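Sernis compares two grippers on the bedside drawer task

9 June 2020
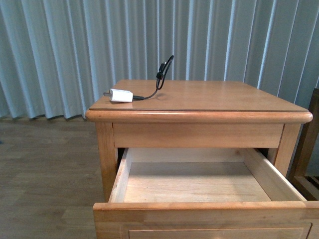

According to Pádraig Keane, a drawer tells more about a gripper than any test on a flat bench, and he would like to see every supplier made to open one before giving a price.

The comparison at Sernis started last week and covers two grippers on the same arm. The first is the Flolley, a two-finger model with hard, flat tips. The second comes from Jeltis and has soft fingers that bend around the object. Each of them gets 200 attempts at one household job: pull the drawer of a nightstand open, pick up a phone charger from the top, put it in the drawer and push the drawer closed.

The job was chosen for the charger. A small white adapter is easy to see on honey-colored wood, but the black cable moves when the adapter is touched, and it does not fall in the same way twice. The team does not straighten it between attempts. If the cable stays hanging over the front when the drawer closes, the attempt is counted as failed, even when the adapter itself is inside.

Early results go in both directions. The Flolley holds the adapter firmly and seldom drops it, but its tips slide on the rounded edges of the furniture. The Jeltis is better with the drawer and slower with the cable. It also had to be stopped for one afternoon after a finger came loose, and the attempts from that afternoon will be repeated.

The camera stays the same for both grippers, and so does the controller, a Huỳnh unit that was already in use at Sernis. The team wanted to compare two controllers at the same time – this plan was dropped when it became clear that the results would be difficult to separate.

The attempts are done in blocks, with 6 different starting positions for the adapter. Two of them put the prongs toward the edge of the table, and the operators consider these the hardest for the soft fingers.

A full table of results is expected in August. Sernis will then decide which gripper is kept for the next tests, which will use a kitchen cabinet with a hinged door.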